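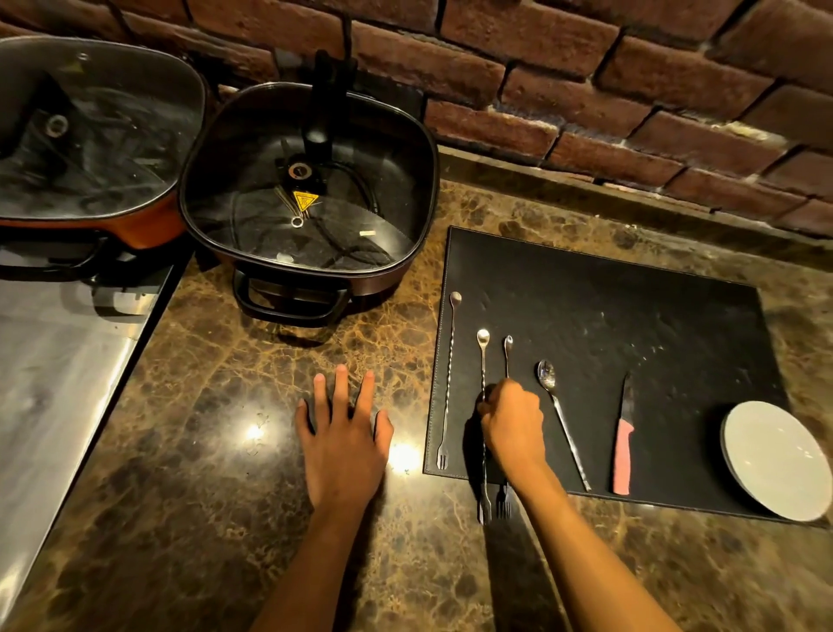
Chapter 11
Heat and the Kitchen: How Warmth Gets Where It Is Going

Think of the last time you waited for water to boil. You were probably hungry, you probably lifted the lid more often than you should have, and you may have muttered something unkind at the stove. It feels like wasted time, those minutes, and yet a great deal is going on in them. Heat is climbing through metal, spreading into water, leaking off into the room and drifting up toward the ceiling, all at once, and all according to a few rules that we can learn quite comfortably in one chapter.

We have chosen the kitchen for our study of heat because everyone has stood in one. You don't need a laboratory to know that a metal spoon left in soup will bite your fingers and a wooden one won't. You have known it since you were small. What you may not have done is ask why, and then keep asking until the answer covers spoons, soup, brick walls, wool sweaters and the cold draft that finds your ankles in November. That is what we'll be doing together here, and I hope you will find it as enjoyable as I do, even on the pages with arithmetic.

Let us start with a story from the harbor town of Skerkport. For a good many years the town ran a public kitchen near the docks, where one enormous iron kettle sat over a coal fire from before dawn until dark. The cooks had worked out a number of habits. They kept the kettle covered. They filled it the evening before, so the water would come up to the temperature of the room overnight instead of starting out cold from the well. And they stood the kettle on a ring of stone that stayed warm for hours after the fire had died down, so that the late soup was very nearly as hot as the early soup. They would have laughed if you had called this physics, but every one of those habits is a piece of the chapter you are about to read.

The covered kettle first. When water is heated, some of it escapes as vapor, and each bit of vapor carries off a surprisingly large share of energy. A lid keeps much of that vapor in, where it can condense and drip back down, and the pot comes to a boil sooner. You can test this at home with nothing fancier than a saucepan and a clock, and Activity 1 at the end of the section will walk you through it. (Please do have an adult nearby. Steam burns are nasty, and they happen quickly.)

Then the water standing overnight. Water takes a lot of heating! Of all the ordinary things in a kitchen, it is among the most stubborn about changing its temperature, and we describe that stubbornness with a quantity called specific heat. A pound of iron and a pound of water, given the same amount of heat, will end up at very different temperatures, and the iron will be much the hotter of the two. We'll use this in Section 2 to work out how long it takes to warm 600 grams of water, and you will see that starting from a warmer place saves a fair amount of fuel.

Last, the ring of stone. Stone and brick warm up slowly, hold a good deal of heat if there is enough of them, and give it back slowly too. Bakers have relied on this for thousands of years, and so have the people of Torham, up in the hills, whose old farmhouses were built around one thick chimney in the middle. The fire might go out at bedtime, but the chimney went on warming the upstairs rooms well into the night.

Before you go on, take a few minutes with the questions below. Don't look anything up. Just write down what you think in your notebook, leave some space underneath, and come back to your answers when you reach the end of the chapter.

Before You Read

Why does a tile floor feel colder to bare feet than a rug in the same room?

If you leave the refrigerator door open, will the kitchen get cooler?

Why are pot handles so often made of something other than the metal of the pot?

Words to Know

conduction, convection, radiation, insulator, specific heat, evaporation

11.1 Heat and Temperature Are Different Things

People use these two words as if they meant the same, and in everyday talk it does no harm. In science we need to be a little fussier. Temperature tells us how hot something is. Heat is energy on the move, passing from a warmer thing to a cooler one. A lit match is far hotter than a bathtub of warm water, but you could not warm a chilly room with the match, and the bathtub would do a fair job of it.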